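Robot Learning from Demonstration
Handout 6: Recording with a hand-held gripper, and what pad wear does to the data
Notes by Frauke Meinecke

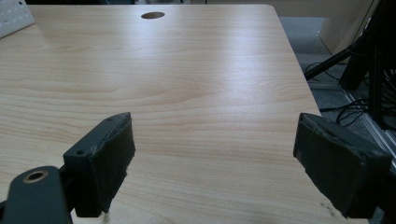
Fig. 6.1. Hand-held gripper, fingers open over the table, nothing held. Note the frayed edges of the foam pads.

1. Recap

Last time we looked at teleoperation, where a person drives the arm from a distance. It gives clean joint data but it is slow. With a hand-held gripper the person does the task directly and a camera on the tool records it. The camera moves with the fingers, so the view in training is close to the view the robot will have later. We give up joint angles and get back the path of the tool from the video.

2. What the policy gets

Each recording is stored as images, tool pose and finger opening. The policy sees the two latest images and predicts a short run of future poses and openings. It is given no force reading. Anything it learns about grip has to come from how the fingers and the object look.

3. The pad question

The foam pads on the fingers wear with use. The top edge goes first: it frays, and the foam can begin to peel. Both pads in Fig. 6.1 have got to the rough stage. Two things could go wrong:

(a) Grip. A worn pad may hold less well, so people squeeze harder without noticing and the recorded openings drift.
(b) Appearance. The pads are in nearly every image. A policy trained only on new pads may do badly with old ones.

Baptiste Gilbert tested (b) on the Merard set, which has 2383 recordings of a pick-and-place task. Of these, 780 were made with worn pads. He trained one policy on the new-pad recordings only and one on the full set, then ran each for 50 trials on an arm with worn pads.

Successful trials out of 50
New pads only: 31
Full set: 43

The full set is also larger, so part of the gain may come from size alone. To check this he cut the full set down to 1603 recordings, the same number as the new-pad set, keeping the mix of pads. That policy managed 41. Most of the difference seems to be due to the mix.

(a) is still open. We will look at the finger openings in the Coste recordings next week.

4. In the lab

Write the pad state (new, used, worn) in the log before each session. Do not trim loose fibres halfway through a session. If a pad comes off, stop, fit a new pair and start a new log entry. Record five seconds with the fingers open and empty at the start.

Reading: course notes, chapter 4, up to the part on camera delay. Bring your log sheets.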